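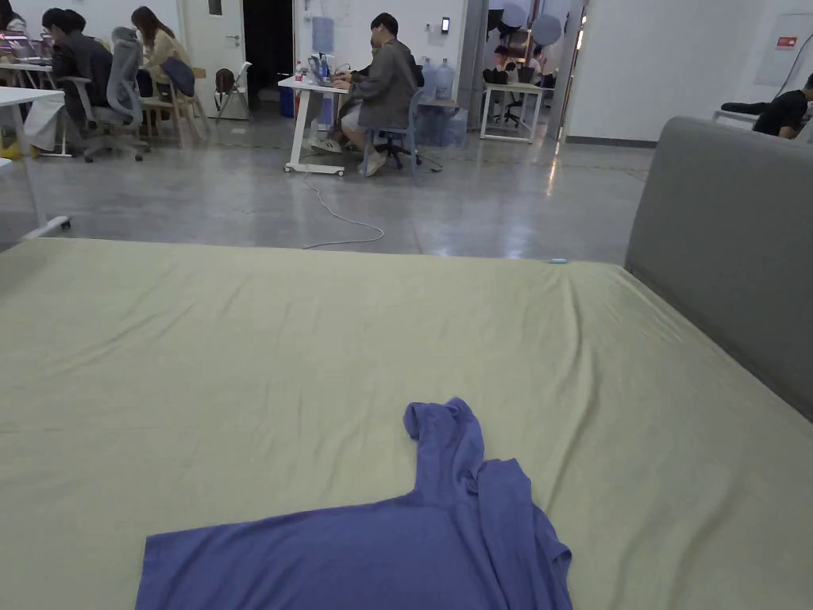
3.2. Estabilidad dimensional y ajuste de las sábanas bajeras

La pérdida de ajuste de la sábana bajera es una de las causas de retirada menos documentadas en el textil de alojamiento. Los registros de lavandería suelen agrupar en una sola categoría las manchas, los desgarros y la deformación, de modo que el encogimiento acumulado queda oculto tras motivos más visibles. En esta sección se trata por separado la variación dimensional del tejido y la del elástico perimetral, dos procesos que avanzan a ritmos distintos y que no siempre coinciden en la misma prenda.

El material de partida procede de la cadena Otell, que cedió 606 bajeras de uso corriente retiradas de sus almacenes entre marzo y julio. Se descartaron las piezas con costuras rehechas, las que carecían de etiqueta de lote y las que habían pasado por más de una lavandería. La muestra final quedó en 259 unidades, todas de ligamento tafetán y composición mixta de algodón y poliéster. El lavado de ensayo se hizo en la planta de Asadi con detergente Wellura sin suavizante, a la dosis indicada por el fabricante para agua de dureza media. El secado fue en tambor, sin planchado posterior.

Cada pieza se midió extendida y sin tensión, tras un periodo de acondicionamiento, en la dirección de la urdimbre y en la de la trama. El perímetro elástico se midió dos veces: en reposo y bajo carga constante. Las lecturas se introdujeron en Udero, la aplicación de inventario que la planta ya utilizaba, y se exportaron al cierre de cada ciclo. Hubo que repetir 8 mediciones por errores de transcripción en el código de lote.

El encogimiento se concentró en la urdimbre y en los primeros ciclos, un comportamiento coherente con la relajación de las tensiones introducidas durante la tejeduría y el acabado. En la trama el cambio fue menor y más disperso. El elástico siguió la pauta inversa – apenas varió al principio y cedió de forma gradual después –, por lo que una bajera puede presentar a mitad de su vida útil un paño demasiado corto y un contorno todavía firme. En esa situación la esquina se levanta por tracción del paño y la sustitución del elástico no corrige el defecto.

Cuando cede el elástico y el paño conserva su medida aparece el problema contrario, un exceso local de tejido que se resuelve en pliegues. La presencia de arrugas no basta, sin embargo, para diagnosticarlo. En la figura 4 se aprecian arrugas suaves que corren en diagonal sobre una bajera verde salvia, y un aspecto semejante puede deberse al secado, al almacenamiento doblado o al simple apoyo de objetos sobre la cama. Por este motivo la inspección visual se utilizó solo como criterio auxiliar y no intervino en la clasificación de las piezas.

El color tampoco resultó útil para agrupar los datos. Los tonos pastel y los blancos compartían proveedor y acabado, y las diferencias entre ambos se mantuvieron dentro del error de medida. Sí se observó una dependencia del lote de hilatura, que no pudo analizarse con detalle por falta de trazabilidad anterior al corte.

Queda pendiente la comparación con bajeras de punto, cuya mayor extensibilidad obliga a modificar la carga aplicada al contorno. Se dispone ya de más de 400 piezas de este tipo, almacenadas en las mismas condiciones, aunque su historial de lavado está incompleto.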